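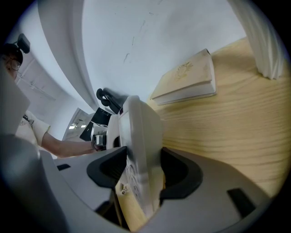 Many of you have written in to ask why the Flirkgate grippers went quiet for a stretch this summer, and I promised Tomomi Wada I would put the whole story in the newsletter so she can stop answering the same email over and over.

It was the left finger pad, in the end. The hand-held grippers had been behaving themselves nicely, and then Yuto Tsuchiya was practicing a pick with a white plastic piece and felt the jaws keep closing after he had let go of the trigger. He had the good sense to hold still and call out, and Chiharu Ogura reached over and pulled the battery. Yuto got a pinched fingertip and a small bruise (he is fine, thank you to everyone who asked!) and the plastic piece got a crack down one side.

Now, a hand-held gripper isn't a big machine, and I think we had all grown a little easy with them. The closing force is supposed to stop at 40 newtons. When Shigeru Sugawara put the tool on the bench gauge the next morning it went right past that and on up to 80 before he shut it off, and you can imagine the quiet in the room. He found a hairline break in the sensor wire where it bends behind the pad. Whenever the wire opened up, the controller read zero force and simply went on squeezing, as it had been told to do.

We have since checked all 19 of the tools and found the same wear starting on two more. Those have new wiring with a softer bend, and Shigeru has changed the software so that a reading of zero with the jaws closing now counts as a fault and stops the motor. It's a bit fussy - you will get a false stop now and then on very thin things - but we would all much prefer to put up with that.

Until the November check, please work in pairs, keep your free hand out of the space between the pads while the power is on, and write down every false stop in the Heltia log, even the silly ones. If a tool feels wrong to you, set it down, take the battery out and go find Shigeru or Tomomi. You won't be bothering them, and Tomomi asked me to say so twice.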